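Manos de dedos articulados para coger botellas en el taller: ¿me estoy equivocando?
Publicado en Robótica casera, 12 de octubre de 2021

taller_weverville
Estamos montando un robot de dos brazos en el taller compartido y lo probamos con botellas de detergente sobre una mesa verde. El control lo hemos bautizado Trurnel. Medio taller jura que los dedos articulados son el futuro – yo no lo veo. En 13 intentos se nos cayó la botella casi 7 veces. 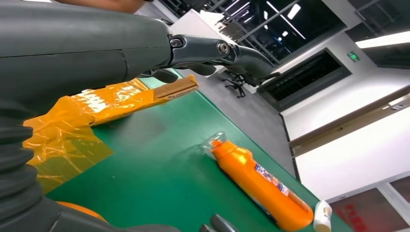

El peor caso es la botella tumbada, con el cuello hacia el brazo. ¿Cambio las manos por pinzas simples o sigo peleando?

Respuestas

Drindine
No cambies nada todavía. Usa las dos manos, una por el cuello y otra por abajo, cerca de la etiqueta. Una botella así es lisa y pesa de un lado. Y no me creo ningún porcentaje sacado de 13 intentos, repite la prueba con la misma botella y el mismo punto de partida. 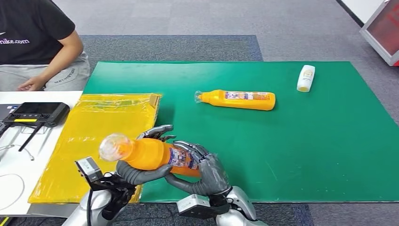
Dahlgren
Discrepo en parte. Con dos manos tapas el problema del pulgar. Mira primero dónde apoya cada dedo: si el de arriba cae sobre el tapón y el pulgar empuja desde abajo, la botella puede girar. Baja la fuerza, prueba con la botella vacía y luego hablamos de software.

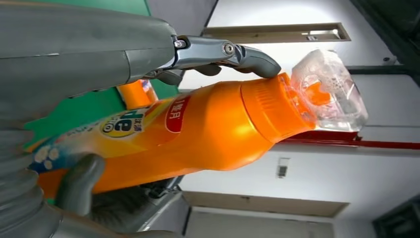 usuario_nuevo6
Pinza de dos dedos y a otra cosa. Las manos quedan bien en los vídeos.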